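Canlow Support Portal
Ticket 68: Left gripper does not close fully on small cylindrical items
Product: Canlow two-arm tabletop kit (evaluation unit)
Customer: Vulledwood, Automation Review
Opened by: Grigore Ciobanu
Assigned to: Gheorghița Barbu
Status: Awaiting customer
Priority: 3

1. Reported problem

The customer is reviewing the kit for a battery sorting task. On the left arm, the gripper stops short of the commanded position when closing on the smaller batteries, and the item is released during the lift. The controller reports fault 14. The right arm runs the same routine with no fault recorded. The problem began in November, after the kit was moved from the Bălan site to Zokcombe.

2. Setup at the customer site

Both arms are mounted opposite each other at the butcher-block table, with the black metal frame fixed to the top. The batteries are handled between the table and the yellow-orange bin. The other items in the review set, including a calculator, a remote control and a power strip, remain within reach of the arms.
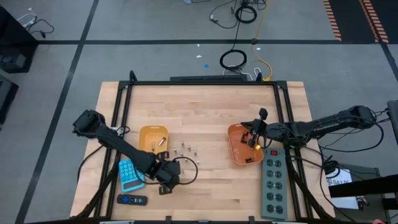 3. Actions taken

09:10 Support requested the controller log and the firmware version of each arm. Both arms are on the same version.

09:45 Customer powered the kit down, reseated the wrist connector on the left arm and restarted. Fault 14 returned on the second cycle.

10:30 Support reviewed the log. The open position of the left gripper is stored with an offset that does not match the factory record. The right gripper matches.

11:20 Customer ran gripper calibration from the service menu. The procedure ended early with the message "Travel limit not found."

4. Assessment

The stored offset is the likely cause of the fault. A loose finger mount has not been ruled out and should be checked before calibration is repeated.

5. Requested from customer

Remove power from the left arm. Check both finger mounting screws and tighten them if required. Clear the area under the left gripper, restore power and repeat the calibration with the fingers fully open. Run the sorting routine for 14 cycles and attach the new log to this ticket.

If calibration fails again, a replacement gripper will be shipped to Zokcombe under the terms of the evaluation agreement. The review period will be extended by 2 weeks in that case.

G. Barbu
Canlow Technical Support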